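Foro Cultomus > Papel y encuadernación > ¿Barra o cola blanca para cuadernos plegados?

Flulludum escribió:
¡Hola a todos! Llevo desde diciembre haciendo cuadernillos plegados y estoy enganchadísima. Uso barra de pegamento para todo y me encanta lo limpio que queda, pero en mi grupo dicen que se despega con los años. ¿Qué usáis vosotros? 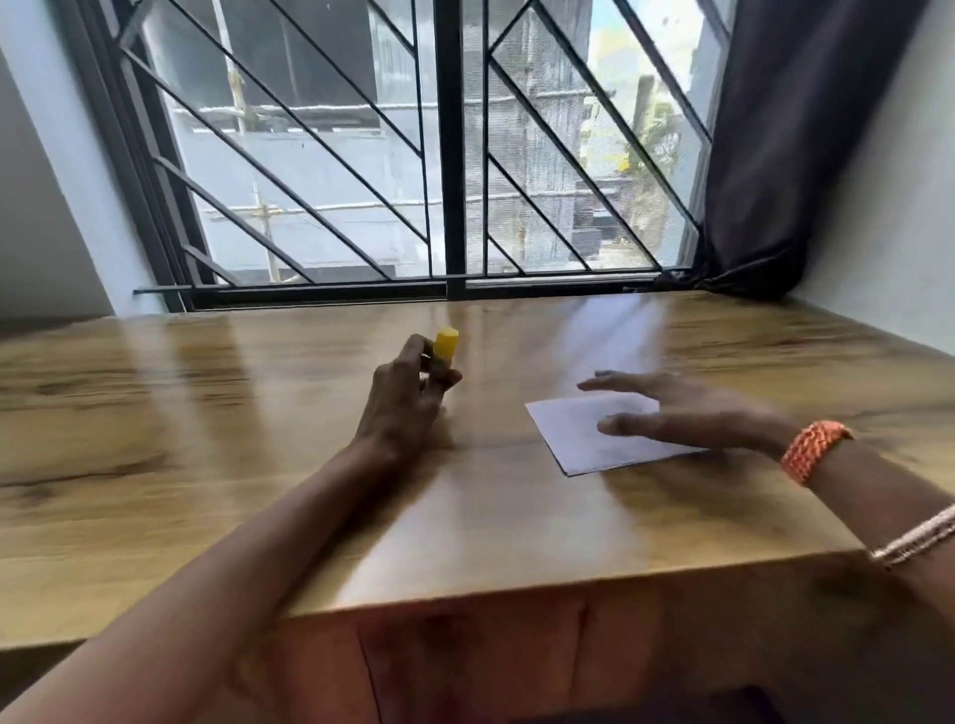
Re: ¿Barra o cola blanca?
Giáp escribió:
Cola blanca, siempre. La barra vale para tarjetas y poco más. Tengo un cuaderno de 114 páginas con cola rebajada y abre de maravilla.

Re: ¿Barra o cola blanca?
Calomon escribió:
Pues no estoy de acuerdo, Giáp. La cola rebajada ondula el papel fino, y a mí me ha estropeado más de una guarda. Con barra, capa delgada y del centro hacia fuera - sin prisas - queda plano y precioso.
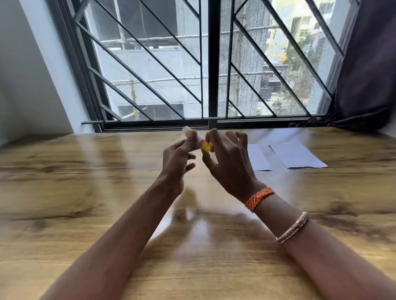

Y luego, al prensador toda la noche. Yo pongo 4 libros gordos encima y por la mañana da gusto verlo. Eso sí, el lomo lo coso, que ahí no me fío de ningún pegamento.

Re: ¿Barra o cola blanca?
Giáp escribió:
Si lo coses, te lo compro. Pero las guardas con barra... me sigue pareciendo jugársela.

Re: ¿Barra o cola blanca?
Flulludum escribió:
¡Qué ganas de probar a coser! De momento sigo practicando el plegado, que tiene más miga de lo que parece.

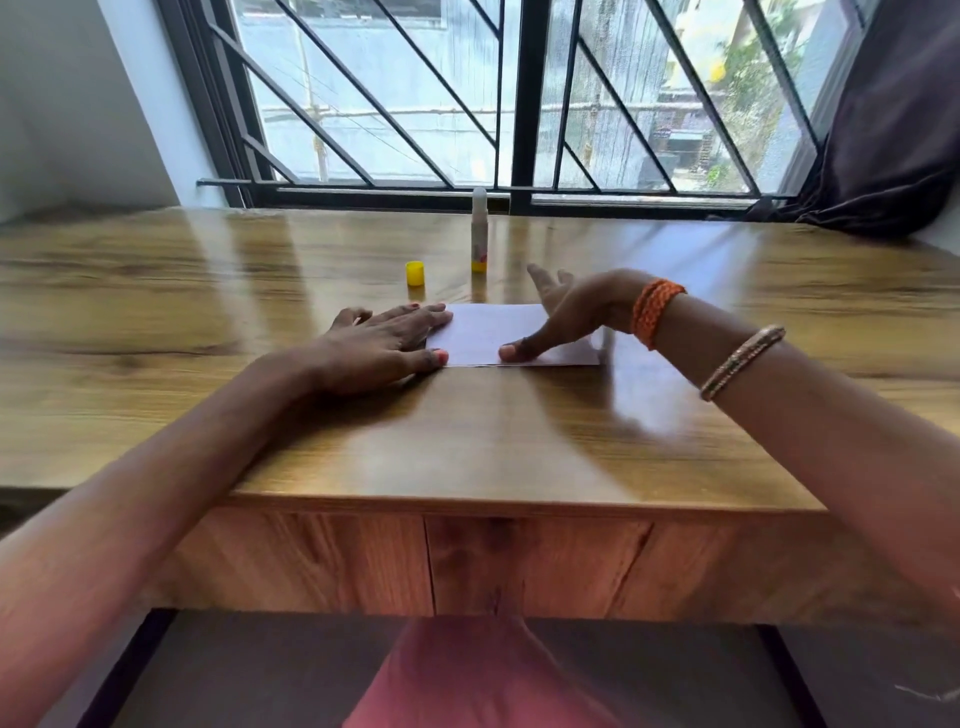
Alisando el papel con la mano

Khôi Lương escribió:
¡Pásate a la plegadera de hueso, ya verás qué cambio!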